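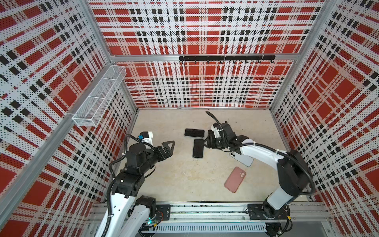

Section 3: Moving Your Things to a New Phone

Before you start

Set aside an afternoon. The Carar transfer app will tell you it needs two minutes, and the Carar transfer app has been saying so since it was at 4 percent. Plug both phones in, put them side by side, and make something to eat.

You will need:
Your old phone, charged and unlocked
Your new phone, charged and not yet set up
Your Ondavix account password (the real one, not the one you think it is)
A Wi-Fi network that reaches the room you are sitting in
The little pin for the SIM tray, or a straightened paper clip

Note: If you already set up the new phone because you were excited, you will have to erase it and begin again. Go to Settings, then General, then Start Over. We will wait.

3.1 Back up the old phone

1. Open Settings on the old phone and tap your name at the top.
2. Tap Backup, then Back Up Now.
3. Leave the screen on. If the phone goes to sleep, the backup also goes to sleep, and neither one mentions it.
4. When the bar is full, check the time shown under Last Backup. It should be today. If it says sometime last November, go back to step 2.

Free accounts hold a limited amount. If you see "Storage Almost Full," look in Videos first. Most people find a long recording of the inside of a coat pocket, and deleting it usually does the job.

3.2 Pair the two phones

1. Turn on the new phone and choose your language. Choose carefully. Mei-kuen Yen on our support desk has talked several customers out of languages they could not read, and it is slow going for everybody.
2. When asked, tap Copy From Another Phone.
3. On the old phone, open Carar and tap Send.
4. A six-digit code appears on the new phone. Type it into the old one before it expires.
5. Tap Everything, or tap Let Me Choose if you would like to spend the evening making decisions about ringtones.

Caution: Do not take calls on the old phone during the transfer. An incoming call pauses the copy, and in version 2 of the app it starts over from contacts. Version 3 picks up where it stopped.

3.3 Move the SIM card

1. Turn off both phones.
2. Push the pin into the small hole beside the tray. Make sure it is the tray hole. The other small hole is the microphone, and it does not open.
3. Lift out the card and set it in the new tray with the cut corner matching.
4. Slide the tray in until it sits flush. It should not need force. If it needs force, the card is upside down.
5. Turn on the new phone and wait for the signal bars.

If your plan uses a digital SIM, skip this part and go to Section 4, where the trouble is of a different sort.

3.4 Things that do not come across

Bank apps will ask you to sign in again, as will anything with a subscription. Saved game progress depends on the game. Alarms come across, but they arrive switched off. Siu-fong Chung, who edits this guide, learned about the alarms on the morning of 2nd January and has asked that the sentence be kept in.

Messages older than 400 days are left behind unless you turn on Full History before you begin. The switch is under More, then More Options, then Other.

3.5 Before you erase the old phone

Keep it for at least a week. Then:

1. Open your photos on the new phone and scroll to the very oldest one. Tap it. If it opens sharp, your photos are there. If it stays blurry, they are still downloading.
2. Call somebody and have them call you back.
3. Sign out of Ondavix on the old phone.
4. Go to Settings, then General, then Erase Everything. Confirm it. Confirm it again.

Caution: Check which phone is in your hand before step 4. They look more alike than you would expect, especially with the cases off. A sticky note on the old one works well.

If the transfer stops at 100 percent and stays there, it has not finished. Leave both phones alone for another half hour, then see Troubleshooting, Section 9.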